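# Can I put a wool desk mat on a light wood desk if I eat lunch there too?

**Asked by Lamisi Nyarko, 28 May 2024**

I moved to a smaller apartment in April and my desk is now also the place where I eat. It's a light wood top, oiled when I bought it, no varnish that I know of. I already have a water ring near the left corner and a faint orange patch from a bowl of stew that sat overnight.

What I want to know is:

- Should I cover it with a mat all the time or just when I eat?
- Does wool felt hold up to food or am I going to be washing it every week?
- Can the orange patch be fixed without sanding the whole top?

The desk is 5 feet long. Budget is small. I've read that cork is good but the only cork mat at Castholm was too short and curled at both ends. I don't want glass. I had glass on a desk years ago and my forearms were cold all winter.

---

**Answer from Theophilus Gbeho** (marked helpful)

I refinished furniture for 16 years and most of the tops I saw with stains like yours were oiled wood used as a dinner table. Oil finish is easy to fix and easy to stain. You get both.

Take the orange patch first. Wash it with a little dish soap in warm water, wring the cloth out well, and wipe dry right away. Let it sit a full day. If it's still there, go over it by hand with 300 grit paper, light pressure, along the grain, and go a few inches past the edge of the stain so you don't leave a shallow dish. Wipe off the dust. Put on a thin coat of whatever oil the maker used, wait 20 minutes, and rub off everything that hasn't soaked in. Lay the oily rag flat outside to dry. A balled up rag can catch fire on its own.

You won't need to sand the whole top. The patch will look lighter for a while and then it will catch up.

The water ring may come out with the oil alone. Try that before you use paper on it.

On covering it: I'd use a mat, but not wool felt. Felt drinks up sauce and it holds the smell. Get something you can wipe, in a dark color, and lift it once a week so the wood under it gets some air. If you leave one in the same spot for a year on light wood you will see a rectangle when you take it off, because the rest of the top darkens in daylight. I shift mine a few inches every so often.

Shellfish is the worst thing for smell, worse than stew. Put the shells in a bowl and take the bowl out the same night. Anything with tomato should be wiped up before it dries.

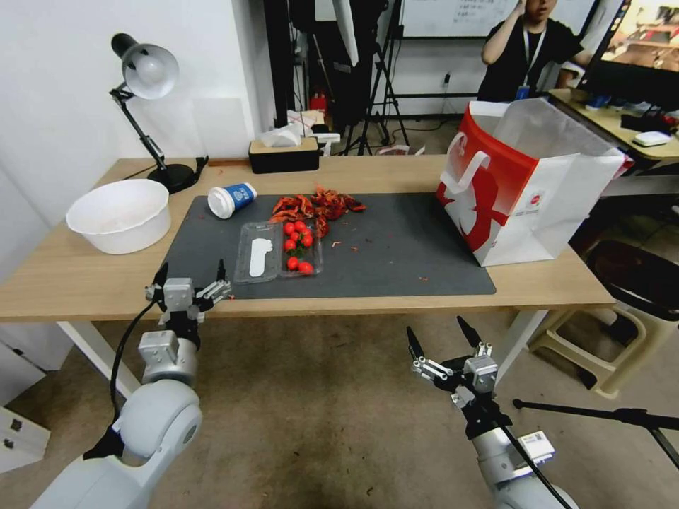
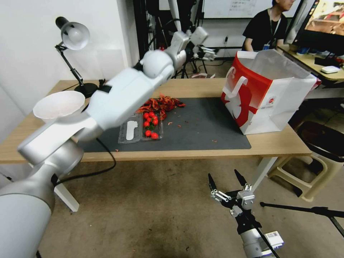
*Light wood tables with white metal legs. The first one has a dark gray mat on it, with cherry tomatoes in a clear container and a pile of crayfish shells.*

If something gets under the mat, take the mat off completely and dry both sides. Most of the black marks I was asked to remove came from water trapped under a cover — the owner had wiped the top and never looked underneath.

---

**Answer from Sharada Suvarna**

just use a tray. I have a Bariris one with a lip and it goes in the sink after. no mat, no stains, three years now

---

**Answer from Comfort Nutsugah**

I agree with most of the first answer but check that it really is an oil finish before you sand. Put a drop of water somewhere it won't show. If it beads up and just sits there, you may have a varnish or a hard wax and the fix is different. If it soaks in and leaves a dark spot, you need more oil anyway.

Also be careful with rubber-backed mats. Mine left a sticky film on the finish and I had to take it off with mineral spirits.

---

**Comment from Lamisi Nyarko**

Did the water drop and it soaked in, so oil it is. I'll do the patch this weekend. Theophilus, does it matter if I use a different brand of oil? The can I had got lost in the move.

**Comment from Theophilus Gbeho**

Not much. Stay with a clear one and try it on the underside first.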